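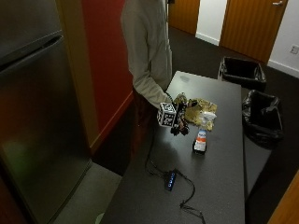

Cengiz Erdem wrote in after the last part to say his pose track jumps every time he turns his wrist, and could the next page please start with the cable and the marker mount before any more code. Fair. So this is the cable and marker page. Code stays where it was, part two, unchanged since March.

What you need

The Sevix hub or any powered USB hub
One long thin USB cable, the softest you can find
Printed marker cube for the hand, flat marker for the handheld
Straps, clips, double sided tape
A fixed camera over the table

1. Mount the marker

Print on matte paper. Glossy paper blows out under a ceiling light and you lose the corners. Leave the white border on — the detector wants it, and I trimmed mine off the first time like an idiot. Press the paper down flat, no bubbles. Tape on all sides, then leave it alone overnight.

Cube goes on the back of the hand, not the wrist. Strap snug but you should still be able to make a fist. If the cube rocks when you wiggle your fingers, add a second strap. That was Cengiz's whole problem I think.

2. Run the cable

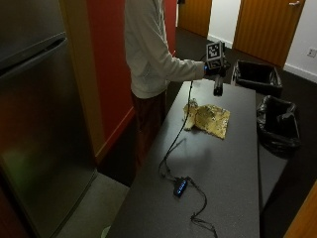
Slack matters more than length. Pull the handheld out to the farthest spot you plan to reach, then add a forearm's worth on top of that. Plug into the hub and set the hub down near the front of the table, out of the way of whatever you're picking up. I let the cable run in loose curves past the side of the gold foil, so it doesnt drag the foil along with the tool. From the hub the rest goes off the near edge. Tape that last bit down or one good tug takes the hub to the floor. Blue lights on the hub lit, good, go on.

3. Check the track

Start the logger, hold still for 3 seconds, then move slow. Left, right, down, up. Turn the wrist last. Open the log and look at the dropped frames colum. My last run was 3,638 frames with 14 dropped, fine for this. Over 200 dropped on a run that long and something is loose or the marker is facing away from the camera. Fix that before recording anything you want to keep.

4. If it still jumps

Try another cable first. Then another port. Then reprint the marker. Moving the camera is last — you have to recalibrate and it eats the evening.

Foil pickup settings for the Moreck gripper go in the next part. Still tuning the close speed.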